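Tidgate cloth folding: your questions

We get a lot of mail about the folding results, so we've gathered the ones that keep coming up. Reiko Kikuchi and Kazue Shibata wrote most of the answers. Last updated in November.

What did you set out to learn?
Whether a policy trained only on hand-held gripper demos could fold cloth it had never met. Plain tea towels were pretty much solved for us by spring. We wanted the messy stuff – straps, bindings, busy prints, fabric that slumps when you let go of it.

How many demos are in the set?
1,279 for training, plus 62 that we held back. An earlier count of 2,405 is still floating around in our old slides. It included every take, even the ones where the tracking dropped out, so please use the smaller number.

Does a loud pattern confuse it?
Less than we feared! We thought bright colours and printed writing would pull attention away from the real edges. Early on they did, and the policy would happily reach for the outline of a printed shape. Mixing more patterned cloth into training fixed most of that. Stripes running parallel to a hem are still a pain.

Why start from a crumpled pile and not a flat sheet?
Flat cloth is a lovely problem, but the cloth in your house doesn't start flat. Our favourite result is how the policy learned to tug one side out a little, look again, and only then choose a corner. We never labelled that step. It was in the way people did the demos, and it carried over.

Do I need your exact gripper?
No. Kazue ran the same policy on the Hamada arm and the Voltari arm with the same fingers fitted to both, and the scores were close. Change the finger width by much and you'll want to retrain. We got decent behaviour back with 25 fresh demos.

What still goes wrong?
Thin straps, mostly. The fingers close on the strap and the table at once, then drag. Double layers are the other one: it picks up two when it wants one, and doesn't notice until the fold comes out crooked. Reiko is trying a small sideways rub before the lift and the first runs look really promising.

Can I use the data?
Yes, for research or teaching. Write to the Viltell desk with a line on what you're planning and we'll send the link. If you train something on it, good or bad, we'd love to see your numbers. 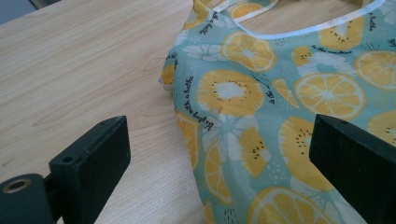
Bad results are very welcome too, by the way. Two of the fixes we're using now came from people writing in to say their folds had gone sideways, and one of them sent a whole notebook of failed grasps sorted by fabric weight, which was a great read.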